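Chiến Đào ran the Saturday open day at Hatberg with two grippers and a table of fruit. The work was simple to watch: pick up a piece, hold it, put it on a plate.

"People come in expecting a factory," he said. "Then they see a tablecloth and they relax." 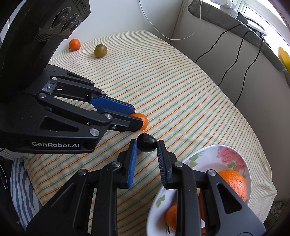
Soft fruit is what he gets asked about most. "A tangerine gives a little when you squeeze it, and you have to stop in time," Đào said. "A hard box is easy — you can be rough with a box."

He talked for most of the 2 hours and let visitors try the grips themselves. Children were the most patient, he said. The next open day is in October, at Jevberg.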